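Speaker notes: White tables against pale walls
Trirnham session, March 26, 2025

12 shares 3 comments

Slide 1. Title. Leave it up while people find seats. Handouts are on the side bench.

Slide 2. Scope. The talk covers horizontal work surfaces and the wall directly behind them. Floors and ceilings are left out, although the ceiling gets a mention under lighting. All the readings were taken at Stoltstead after the July refit. The earlier readings were made with a different meter and should not be compared with these.

Slide 3. Terms. Keep this short. Gloss is how much light comes off a surface in the mirror direction. Reflectance is how much comes off in total. A white table can be high in both or only in the second. Most complaints logged as "too bright" at Stoltstead were gloss complaints. People tilted their heads or moved their chairs, and the problem went away until the sun shifted.

Gloss is read at 60 degrees unless the surface is very shiny or very flat. State the angle every time. A gloss figure without an angle can't be used.

Slide 4. The target. We asked for 20 gloss units or less on the tabletops. Kekari was the coating chosen. It is a two-part white and has to be mixed by weight. Measuring by volume gave a soft patch on the first trial panel, and the panel was scrapped.

Curing: 168 hours before anything stands on it. It feels hard long before that, and this is where the trial went wrong a second time. A tape dispenser left overnight marked the surface for good. If asked about heat curing, we did not test it.

Slide 5. The wall. Plain, pale, slightly grey, nothing pinned to it. A pure white wall behind a white table loses the back edge of the table, and people put things down short of where they meant to. A small drop in wall reflectance brings the edge back. The paint was Kao, in the lightest grey on the card. Two coats on old plaster, three on the patched section near the door.

Pause here. Let them look at the slide before going on to shadow. 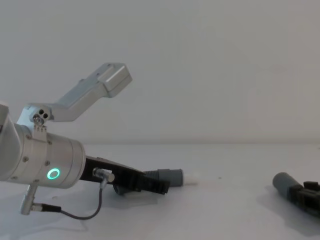 Faizal Santoso has objected that a pale wall behind a pale table is a maintenance burden, and that a mid-grey wall would hide scuffs and need washing half as often. He would also prefer a darker tabletop for the same reason.

Reply to this in two parts. First, scuffs: agreed, they show. At Stoltstead that was wanted, as a mark you can see gets wiped the same day. Second, shadow: a soft grey shadow on a white surface tells you how close an object is to the table. On a mid-grey top the same shadow is much harder to pick out, and on a dark one you lose it. For small parts work that cue matters more than the washing. Concede that for a packing bench his choice is the better one.

Slide 6. Lighting. One broad source overhead with a second to the side at lower output. Several small bright sources give overlapping shadows with hard edges, and these are tiring to work over. The ceiling helps here. If it is white and clean it acts as part of the source. If it has been painted dark to hide ducts, expect the shadows to harden, and allow for a larger fitting.

Skip the beam-angle table if running late. It is in the handout.

Slide 7. Cleaning. The coating went through around 3,000 rub cycles on a test panel with a damp cloth before the gloss reading moved. Dry wiping was worse. Dust under a dry cloth polishes the surface, and the gloss climbs in the places people clean most, usually a band along the front edge. Damp cloth first, then dry. No cream cleaners. No melamine sponges on either the table or the wall, as they are abrasives and leave shiny patches on a flat paint.

Walls: wash from the bottom up so that drips run over wet paint. Touch-ups only from the same tin. Write the batch number on the lid.

Slide 8. What we would change. Specify the wall and the tabletop on the same sheet. They were ordered separately, and the first grey was too warm beside the white, so that section was repainted. Ask for a sample panel of each and stand one behind the other under the lights the room will have. Daylight at the loading door is no guide.

Also radius the table edge before coating. A sharp edge wears through early, and a repair there always shows.

Slide 9. Questions. If the cost comes up, the figures are in the handout, last page. Meter is in the black case if anyone wants to try it on the lectern. Zero it on the tile first.

3 comments Print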